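Starting a thread on what we're planning to buy for the second arm station. A few people asked after June and it's easier to put it in one place.

We run one arm now, doing kitchen tasks. Mugs, plates, cutlery, that sort of thing. The plan is to have two stations going by the end of the year. The arm itself is the easy line in the budget. It's everything attached to it that keeps growing.

Grippers first. We got quotes from Grestik and Zukorus. Grestik is cheaper up front but sells fingertips only in full sets. Zukorus sells them singly. We went through 22 fingertips last year, mostly from contact with the counter, so singles win for us.

Wrist camera: one per arm plus one spare on the shelf. We didn't have a spare the first time and lost 34 days waiting on a replacement. That cost more than the camera did. 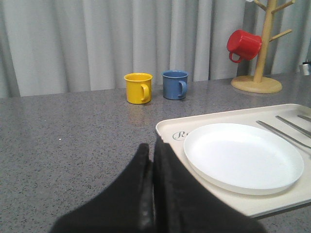
Props are their own line now. We used to buy them out of petty cash and then couldn't match them when something chipped. From now on every prop gets bought twice on the same order, and the second one stays in the box. Budget for that is roughly $2,000 for both stations.

Counters. Natália Ramalho wants the same countertop at both stations so results can be compared. I agreed, after pricing a cheaper white one and having to take it back out of the sheet. Sampaio can cut to size but the lead time is long, so that order goes in first.

Lights are cheap. Buy the same model as the first station and label the power supplies. Moving on.

Service contract: Druselia offered two years on the new arm, parts included, labor not. Kolbrún Þorgeirsson does our repairs in house and says the labor part doesn't matter to us. Shipping the arm back does. Ask who pays freight before you sign anything.

Things I left out of the first draft and had to add: cable covers, a second emergency stop, a bench for the laptop, import duty, floor anchors.

Order of purchase is counter, arm, gripper, cameras, then props. Props last, once we know what the new gripper can close on.

Still waiting on the freight answer from Druselia. Will add it here when I have it.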